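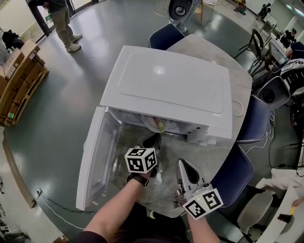 What has to be checked before a recording session starts?
The operator checks the gripper battery, the marker cubes and the free storage on the recorder, in that order. Each cube is compared with its print sheet. A cube with a lifted corner or a scratched square is taken out of use and logged under its serial number.

Who may operate the hand-held gripper?
Anyone who has completed the Masmont induction and signed the current version of rule set 27. Visitors may watch but do not handle the gripper.

May kitchen appliances be plugged in during a task?
Only where the task sheet calls for power. For door and loading tasks the appliance stays unplugged and its cord is kept on the table top – a cord hanging over the edge is a stop condition.

Are other people allowed in the room?
Yes, if they have agreed in writing to appear in recordings. Form 143 covers staff and regular visitors. Anyone who has not signed stays out of the room until the session is closed.

How long may one operator record without a break?
Thirteen episodes, followed by a rest with both hands free of equipment. The limit also applies to short tasks.

Do watches and rings have to come off?
Rings, yes. A watch may stay on if it sits clear of the cube mount and does not cover any marker square.

What counts as a failed episode?
A dropped object, a lost marker track or contact between the gripper body and the appliance door. Failed episodes are labelled and kept. They are not deleted, and they are not re-recorded under the same number.

Does Brelta data follow the same rules?
Data recorded before rule set 27 keeps its old labels. Do not mix the two in one Flomimora upload.

Who answers questions about these rules?
Jinfeng Hao, extension 1321. Change requests go through the Mrema form.

Last revised November 3, 2025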